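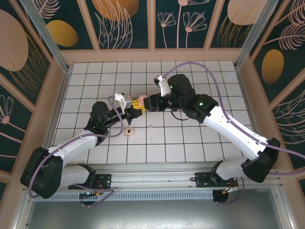 Grout is specified by joint width first and by exposure second. Cement grout without sand is used in joints up to 1/8 inch; wider joints take sanded grout, which shrinks less as it cures. A white tiled floor, such as the one under the two arms and their rail, makes the choice of grout color a maintenance question as well as a visual one. Light cement grout takes up stains unless it is sealed, and a gray one hides traffic wear but outlines every tile that was set out of line.

Unit 7, Part 2: Joints and Movement

Tile expands with heat and, in the case of some ceramic bodies, with moisture taken up over years of service. A floor fixed tightly between walls has nowhere to go. The usual result is tenting, in which two rows lift against each other along a joint. A perimeter gap is left at all walls, columns and curbs and filled with a flexible sealant. Grout or mortar dropped into this gap defeats it and must be raked out before the sealant is applied.

Movement joints in the field of the floor must continue through the tile and the setting bed. Joints in the slab below are carried up in the same line. Moving them to suit the tile layout is a common drawing error; see sheet 16 of the Phuthong set, where the slab joint passes under the middle of a row.

Terms to know: open time, back-buttering, lippage, soft joint, crack isolation membrane.

Reading for the next session: Meesuk, course notes, section 6. Bring the Phuthong drawings and a scale rule. Layout exercises go to Kanyarat Suksawat before the June review.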